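Wood floor is making noise in winter, is it normal?

Posted by Krasniqi, Thursday, December 18, 2025

Since October the planks in my living room click at night. I paid 1291 dollars for the floor and I am worried. 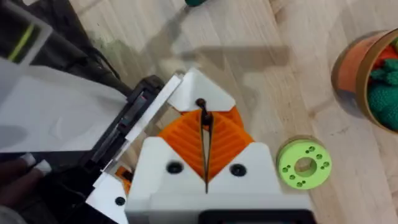 Light planks, pale beige

Stemar
It is normal. Heating makes the air dry and the wood becomes smaller. Buy a humidity meter and keep it near 45 percent.

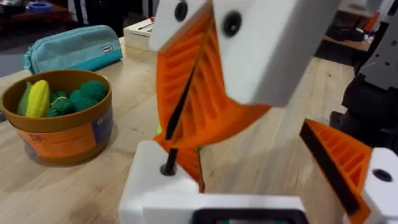
Orange ribs, close up

Undero
I had the same noise. Please check also the gap at the wall, under the baseboard. Mine was too small and I paid 681 dollars for the repair.
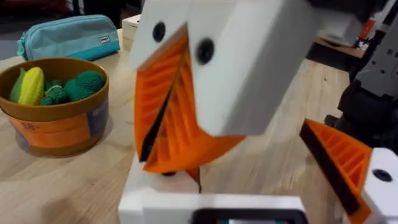 Arben Yordanov: I don't agree about the gap. A small gap gives trouble in summer, when the wood grows. Try the meter first.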